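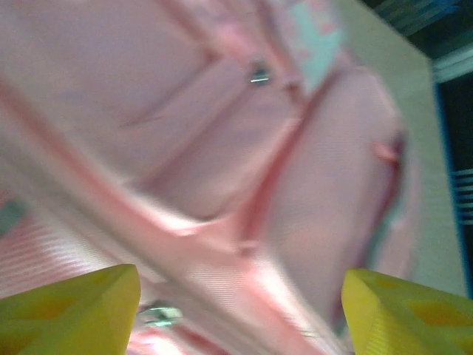

Writing my aunt's obituary

Jun 21, 2026

My aunt died this spring and I ended up writing the obituary. I had never written one. I'm putting down how it went while I still remember the details, mostly for my cousins, who asked.

The funeral home in Baltport gave us a form. It asked for full name, date of birth, parents, spouse, survivors, employment, church and service times. You can fill it in and they will turn it into paragraphs for you. We looked at the sample they had done for another family and decided to write our own. The sample was fine, but you could have swapped the names and used it for anyone in the county.

My first draft was 1196 words. The paper takes up to 800 before it goes to a second column and a higher rate, so a third of it had to go. The funeral home's website has no limit, and the long version is up there now. If I did it again I would write the short one first and add to it.

The hardest part was the survivors. She had 9 nieces and nephews, two of them by marriage, and one stepson who hasn't spoken to the family in years. My mother wanted him left out. My uncle wanted him in. He went in, listed with the rest, and there was a phone call over it that I won't go into. We also forgot a great-grandchild born in September and had to call the paper the morning before it ran. They were nice about it and fixed it over the phone.
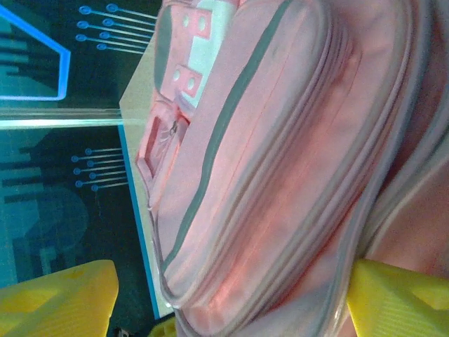
One reader of my last post wrote that I should have listed the grandchildren by number and skipped the names, as her family did with her father, and that they got fewer complaints that way than they had with her mother. She also said to have two people read the dates against a document and to trust no one's memory, including the oldest person in the room.

I agree with her about the dates. We had the year my aunt moved back to Baltport as 1998. Three people were sure of it. The deed to the house on Laskowska Street says 2000. We also had her starting at Verilura, the seed company, right out of high school, and her own handwritten résumé has her working two years at a bakery first. I had never heard about the bakery. My mother remembered it once I asked, and she remembered the bus my aunt took to get there, and what she charged my grandmother for day-old rolls.
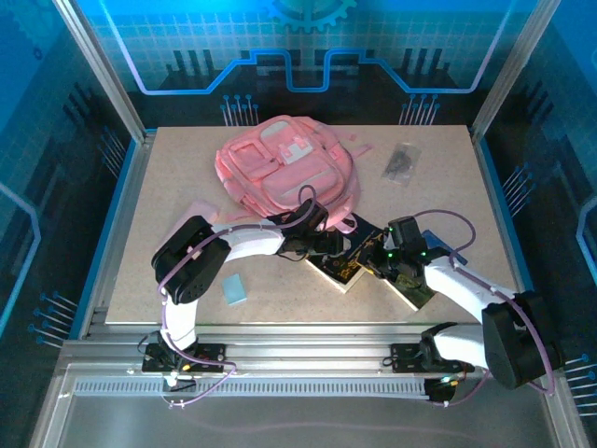
Get the papers together before you sit down to write. I spent most of two evenings looking for things that were in three different houses: the marriage certificate, a church bulletin from the anniversary, the program from her retirement dinner. By the end I was carrying it all around in a grocery bag with a wet bottom. A child's school bag would have done the job better, something like the pink backpack in the photo, with its front zip pocket and a smaller pocket above that one. Certificates could go in a folder in the main part and the loose notes and phone numbers up front. I did finally buy an accordion file, after everything was done.

The photo took longer than I expected too. My aunt didn't like having her picture taken and was usually the one holding the camera. We found one from a picnic where she is laughing at something off to the side. The paper needed a larger file than we had, so my cousin scanned the print again at the library. It ran in black and white and you can't tell it was a picnic. 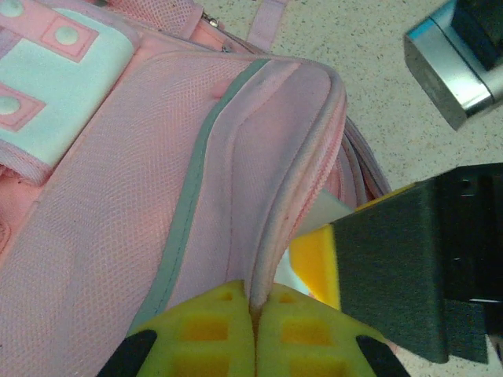
Pink backpack, mesh panel and zippered edge.

Some smaller things. The paper's deadline was noon two days ahead, and the Sunday edition cost more. They won't run anything until the funeral home confirms the death, even if you are the one paying. Ask for extra copies the same day, as the gas station sells out. We spelled out "in lieu of flowers" with the full mailing address of the library fund, and people used it.

I read the final version out loud to my mother at her kitchen table. She had me take out "beloved" in one place and put it in at another. Then she asked me to add the bakery, so I cut a line about bowling to make room for it.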